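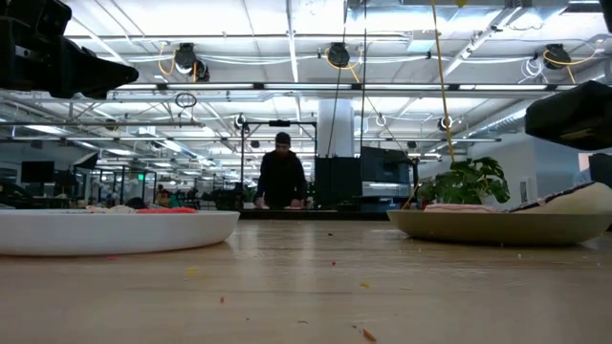

Two-armed robot learns to clear up crumbs from fewer demonstrations

A research group at Clenine has reported a training method that lets a two-armed robot tidy a tabletop after seeing far fewer human demonstrations than its earlier system needed. The work covers picking up small debris, such as crumbs and flecks, from a table with dishes on it.

The group's earlier system was trained on 2496 recorded demonstrations of table clearing. The new method, called Mastlow, starts from the same recordings but learns each new table layout from 20 more. Before, the whole set had to be collected again when the dishes or the table changed.

Small debris is hard for a robot to handle. A crumb can disappear behind a gripper finger just before contact, and a dish with a high rim can hide what is behind it. Mastlow deals with this by keeping a short memory of where each piece was last seen and updating it when the arms move out of the way. The two arms share that memory, so one can pick up a piece that only the other had a clear view of.

The researchers tested the method on four table layouts, two of which had shallow dishes holding cloth and other soft objects. Performance was best on bare wood and fell on patterned tablecloths, where the system sometimes reached for printed spots. Pieces lying right against a dish were also missed more often than those in the open.

Flendell, which makes cleaning equipment for cafeterias, paid for part of the study. The company said it has no product planned.

The group will next try the method on wet spills at its second site in Arruda. A paper has been submitted for review, and the training recordings are to be released in October.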